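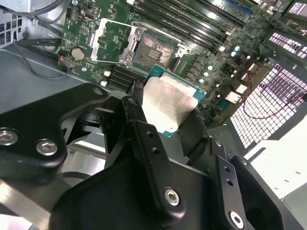

A desktop processor beside an open LGA socket, load plate raised.

Fit the processor with the board in the case
By Oana Ene

Most assembly guides tell the builder to lay the motherboard on its cardboard box, install the processor, memory and cooler there, and then lower the loaded board into the case. I think this advice is out of date for ordinary desktop machines, and I would like to see it dropped from beginner guides.

The argument for the box is access. On a box, the socket can be reached from every side and the lever has room to travel. In a case lying flat with the side panel off, the same is true of nearly every mid-size model sold now. The Tesine and Neagu cases on my bench leave a full hand's width over the socket, and the memory slots are no harder to reach.

The argument against the box is support. A board on cardboard rests on its solder joints and flexes when the load plate is closed. A board screwed to its standoffs does not move. An LGA socket carries its contact pins on the board side, and those pins are thin enough to bend under a fingertip. The less a board is carried after the socket cover comes off, the better.

I keep a repair log. Of the last 97 boards with socket faults, 18 had bent pins, and in most of those the owner remembered moving the board between opening the socket and closing it. My log is small and proves little, but it agrees with what I would expect.

The order I use is short. Fit the board. Open the load plate. Hold the processor by two opposite edges, match the notches, and lower it straight down. It should drop into place under its own weight – any pushing means it is misaligned. Close the plate, then deal with the cooler.

There are exceptions. The Lirnel compact case puts the power supply directly over the socket, and a cooler with a rear plate may need to go on first if the tray has no cutout. In both cases I use the box, on a hard table, and leave the socket cover on until the last moment.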